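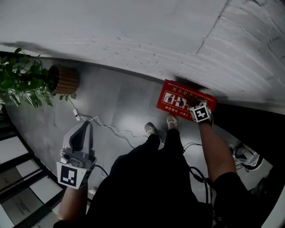 Ladan Nouri
Contributing writer, workplace safety

The draft practice guide for hand-held gripper work that Tirngate circulated in January has 109 clauses. I read all of them on a Wednesday and came away with the feeling I get from most such guides, that the people who wrote it care a great deal about data and hardly at all about floors.

Marker cubes get 21 clauses. You may learn how clean the printed face must be and which way it should point. Loose cable gets one, and it says cables should be "managed as appropriate." Appropriate to whom? A person with a gripper in each hand and black cable curling down to the tiles has no hand left to manage anything.

Then there is the matter of what gets picked up. A red fire-equipment placard is a handy object – flat, stiff, bright. It is also safety signage, and the draft has no rule on when such a thing may be handled, or who checks afterward that it is back where people will look for it. Sestholm's house rules at least ask for a signature. I doubt the signature does much, but somebody has to walk over to the wall to give it.

I am told the next draft will be longer, with about 60 pages of annexes. I would trade them for five plain sentences on cables, plugs and signs.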